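Unit 3: Budgeting for a Two-Arm Work Cell
Course notes, Nestel Technical Program. Instructor: Shuzhen Meng
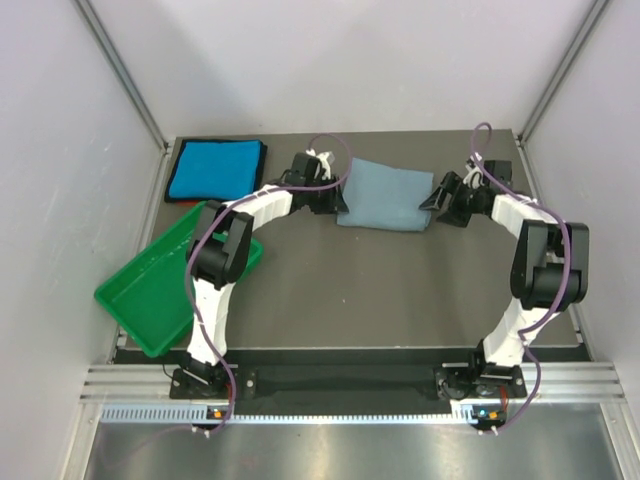 The purchase price of the arms is only one part of the request. Each plan must also list grippers, cables, protective sleeves, the table and its enclosure, and consumables such as cloths and bins. Enter spare gripper fingers on a separate line.

Allow 169 hours for setup and staff training in the first year. Quotes are to be obtained from 2 suppliers and filed with Sihan Mao before the end of February.

Reading: Tunavcombe case, page 75.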